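March, late, kitchen table
E. Crichton

Hand aches. Writing this before bed or it'll be gone by the morning, and Karthikeyan wants my view on the two grippers before he talks to Steltitz about buying more.

So. Dorik in the morning, Clokton after lunch. Same tasks, same order, same mug. I'd wanted to swap halfway through each task but Iveta said no, you never get your hand settled that way, and she was right, by the third go with anything I stop thinking about the trigger and that's when the numbers mean something.

The Dorik first. Light, nice in the hand, trigger too soft. You squeeze and there's a bit of nothing and then it's shut. With the sponge, fine. With the paper cup I crushed two before I'd got the feel. Fingers are wide and flat and they pick up a teaspoon off a hard table about one time in three, the rest you chase it to the edge and cheat. Matěj says cheating is fine if a person would do it too. I said a person has fingernails.

Also it lost tracking whenever I turned my wrist right over. Not every time. Pouring was the worst, you tip the jug and the trace jumps a hand's width sideways and comes back. Gonzalo looked at the plots and went quiet, then asked if I'd been standing near the glass. I had. Did it again well away from the glass and it still jumped, less. So partly the glass, partly the gripper. Wrote both down.

Lunch was soup. Too hot, no time.

Clokton in the afternoon. Heavier and you know it by the end, thumb joint especially, I've got the frozen peas on it now. But the trigger is lovely, long and even, you can stop it anywhere. Didn't crush a single cup. The fingers are narrow, come to a point nearly, and the teaspoon came up first go, and the second, and then I got cocky and dropped it down behind the radiator. Narrow fingers bad for the sponge though, it twists round. And folding the tea towel was slower than with the Dorik because there's less to press flat with. 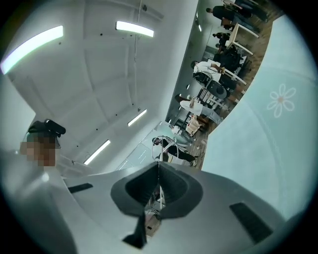
The wide lens is the other thing we're arguing over. Gonzalo loves it, gets the whole room in, loads for the tracker to hold on to. My worry is how small the actual object gets. When I watched the teaspoon clips back I had to lean in to see which end I'd got hold of. Karthikeyan says the model doesn't lean in, it gets the pixels it gets, and we'd crop. Fine but if we crop then why carry the weight of the big lens. He had no answer for that or he had one and was late for his call.

There's a narrower lens in the drawer from Šindelář, never fitted. Iveta thinks the thread is wrong. Matěj thinks the thread is right and the spacer is missing. I'd like somebody to just try it.

Totals, before I forget: 802 clips usable off the Clokton, 47 thrown out. Dorik came to 1,028 but that's with the fast easy ones, sponge and towel, and I've not been through it for the tracking jumps yet. Can't compare those two straight and I must say so in the email or Karthikeyan will put them side by side in a table. He loves a table.

Controller grumble. The record button on the Dorik is just where my ring finger goes. Stopped myself mid-task I don't know how many times. The Clokton has it on the back, out of the way, but then you can't tell if it's taken, no click, no buzz, so I kept asking Iveta "is it going?" and she'd say yes, it's going, Eilidh, it's going. Poor Iveta. Would take the Clokton's button with a buzz on it.

If I had to choose tonight I'd say Clokton, with wider finger pads and somthing done about the weight. Move the battery to a belt? Matěj reckons an hour's work, so, a week. Dorik as the spare for cloth stuff. But I've small hands and Gonzalo hasn't, he should do a full day on each before anyone spends money. He tried the Clokton for ten minutes and said it was nothing, weight wise. Ten minutes! Come back after four hours of it and tell me then.

Tomorrow: the drawers and the zip bag. Take the wrist strap. Ask about the spacer. Get teh spoon out from behind the radiator, long ruler should do it. Ring Mum.

Peas have gone soft. Bed.

© Eilidh Crichton. Please ask before copying. | Contact | Back to top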